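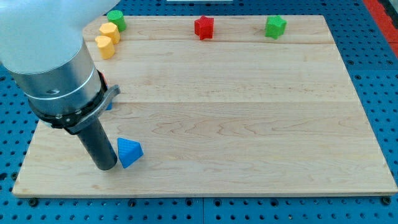 Stanby CM-20 Ceiling and Leak Monitoring System
For apartment buildings and other multi-unit rental property

Overview

The Stanby CM-20 is a fixed monitoring system for owners and managers of older apartment buildings. It records ceiling movement and the presence of water near electrical rooms, risers and shared corridors, and sends a notice to the building manager when a reading passes the limit set at installation. Each reading is stored with the time and the location of the sensor, so that the owner can provide a complete record to a city inspector, an insurer or a tenant on request.

The system does not replace inspection by a licensed engineer. A notice from the CM-20 should be treated as a request for a site visit.

What is supplied

Base unit with wall bracket and backup battery
Movement sensors, ceiling mounted
Water sensors, floor or pipe mounted
Printed log book for the building office
Tenant notice sheets in English and Spanish

Capacity

One base unit supports up to 200 sensors. Buildings with more than one electrical room are normally fitted with 2 base units, which share a single log. The base unit keeps 2000 readings for each sensor before the oldest are written to the archive. In the event of a power failure, the backup battery runs the base unit for 20 hours.

Placement

Movement sensors are placed at mid-span in corridors, lobbies and laundry rooms, and below any roof area where standing water has been reported. Water sensors are placed at the lowest point of the floor. No sensor is installed inside an occupied apartment without the written consent of the tenant. Sensors do not record sound or pictures.

Records and notices

The manager may name additional contacts to receive notices, including a tenant association. Drirnley, the records service included with the system, keeps closed notices available after a change of ownership. Deleted contacts remain listed in the log with the time of removal.

Installation and service

Installation is carried out by Anozie Building Services. Work in shared areas is scheduled between 9 a.m. and 4 p.m., and the manager is asked to post the tenant notice sheets before work begins. The annual service visit takes place in February unless another month is agreed in writing. Batteries are replaced at that visit.

Ordering

Orders and requests for a site survey are handled by the Lirwood office. Owners should have a current floor plan available.

Sales: Kyu-ri Seo
Service and records: Ebere Ekpo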